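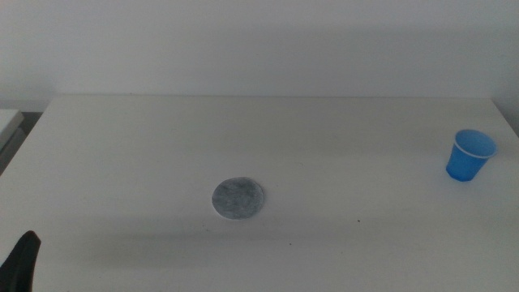
Gisico公布弱纹理台面下的腕部视角校正方法

机器人软件公司Gisico于9月发布一份技术报告,介绍一种用于桌面操作策略的腕部视角校正方法。该方法以台面远端与墙面之间的交界线作为几何参照,在画面缺少可跟踪特征点时,为策略网络提供夹爪相对台面的滚转角和俯仰角估计。报告作者为Nithin Pinto和Revathi Thomas,方法代号Salian,代码随报告一并放出,评测脚本预计稍后更新。

报告讨论的问题在桌面操作中较为常见。模仿学习策略通常同时读取固定相机和腕部相机的图像,前者给出物体的大致位置,后者用于接近和抓取阶段的精细对准。当台面与墙面颜色接近、照明又比较均匀时,腕部图像中的大部分像素落在低对比度区域,特征点法容易丢失跟踪,学习得到的图像编码也会在外观相近的姿态之间来回跳变。表现在动作上,末端在下降前反复做小幅修正,有时在离物体较远处提前闭合。

作者此前曾在同一平台上测试过两种常规做法:一是在台面贴标定图案,二是在训练时对图像做强数据增广。前者能够稳定姿态估计,但策略会对图案产生依赖,撤去图案后性能下降;后者降低了跳变的频率,对幅度影响有限。

Salian的处理流程分为三步。首先用一个轻量分割网络将腕部图像分为台面、墙面、夹爪和其他四类,夹爪区域作为固定掩膜剔除。其次在台面与墙面的过渡带内逐列取梯度极值,以加权最小二乘拟合一条直线,残差过大的列不参与第二轮拟合。最后由直线的斜率和截距换算滚转角与俯仰角,与关节编码器正解得到的姿态做差,差值作为附加输入送入策略网络。整个模块每约200毫秒更新一次,低于策略本身的控制频率,两次更新之间沿用上一次的结果。

报告说明,边界线只约束两个转动自由度,对绕台面法线的转动以及平移没有直接约束。后者仍由固定相机与编码器提供。作者没有尝试用台面侧边补足缺少的约束,原因是侧边在多数抓取姿态下不进入腕部视野,或者被手指挡住。

实验任务为薄片拾取与投放:夹爪从台面上夹起一片圆形薄片,移动到杯口上方后松开。薄片厚度小、颜色与台面接近,俯仰角偏差会使一侧指尖先接触台面,另一侧悬空,夹取随即失败。训练集包含208段遥操作示教,每段同时记录2路相机图像、关节角和夹爪开度。薄片与杯子的初始位置在示教之间随机变化,照明保持不变。

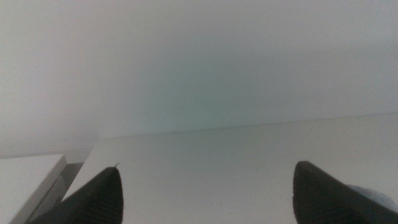 拟合质量取决于边界线在画面中的可见长度。作者按夹爪高度把示教数据分段统计,发现末端处于较高位置、手指张开时,边界线多数情况下可以连续提取;末端贴近台面时,边界线移出视野,模块自动退出,策略恢复为仅使用编码器姿态。手指之间的空档是可用像素最集中的区域。以画面中边线自左向右缓慢升高的姿态为例,斜率很小,但足以与水平线区分,换算后可得到有符号的滚转角。线上靠近中部有一个很小的深色斑点,这类斑点会在局部产生强梯度,第一轮拟合时将所在列的极值拉偏,第二轮剔除后影响消失。左侧指尖上方伸出的细小弯曲物也属于干扰源,因其超出按手指外形制作的固定掩膜,分割网络有时把它归入其他类,有时归入夹爪。报告建议把掩膜边界向外扩展数个像素,以覆盖此类情况。

对比实验共进行479次,分别使用基线策略、加入标定图案的策略以及Salian。各组采用相同的初始位置表,操作人员在每次试验前按表复位。判定标准为薄片完全落入杯内,薄片搭在杯沿上计为失败。报告给出的结论是,Salian在夹取阶段的失败少于基线,与标定图案组接近;在投放阶段三组之间没有可以确认的差异。作者认为投放误差主要来自平移估计,本方法对此不起作用。

失败案例按原因分列。数量最多的一类为薄片在夹取时滑脱,各组均有出现,与姿态估计关系不大。第二类为下降过程中模块退出时的输入不连续:附加输入由非零值直接归零,策略输出出现一次可观察到的抖动。作者随后将归零改为线性衰减,抖动减弱,但改动后的版本没有重新跑完全部试验,报告将其列在附录,未计入主表。第三类为误检,即分割网络把墙面上的明暗过渡识别为台面边缘。误检多发生在墙面局部较亮、台面远端较暗的姿态下,加入时间一致性检查后可以过滤其中一部分。

Revathi Thomas在报告附带的说明中写道:“我们希望保留台面原来的样子,不为算法增加任何标记。台面远边本来就在那里,精度够用。”她同时指出,方法假设台面平整、远边为直线,圆桌或远边堆放物品的台面需要另行处理。

关于手眼标定误差的影响,Nithin Pinto在补充材料中给出了敏感性分析。标定误差会以固定偏置的形式进入差值输入,策略在训练时可以吸收这一偏置;如果部署时更换了相机支架或手指,则需要重新采集少量静态图像,对偏置做一次估计。补充材料附有采集步骤:末端停在台面上方,保持手指张开,依次改变滚转角与俯仰角,每个姿态待机械臂静止后取图。采集期间夹爪掩膜应按实际安装的手指重新生成。

计算开销方面,分割网络与直线拟合均在工控机的CPU上运行,不占用策略推理所用的显卡。报告没有给出嵌入式平台上的测试数据。

数据集以Fundard为名单独打包,包含示教图像、关节数据和人工标注的边界线端点。标注仅覆盖腕部相机,固定相机图像未做标注。边界线不可见的帧保留在数据集中,端点字段为空,使用者在计算平均误差时需自行剔除。许可条款限定为研究用途。

自动化集成商Emance已将该模块接入其桌面分拣测试台,目前处于内部评估阶段。该公司使用的台面为浅灰色,远端装有挡板,交界线对比度高于报告中的条件,评估重点放在多种照明下的误检率。Gisico表示,下一版本将加入对挡板上沿和下沿的区分,并把线性衰减设为默认选项,现有接口保持兼容。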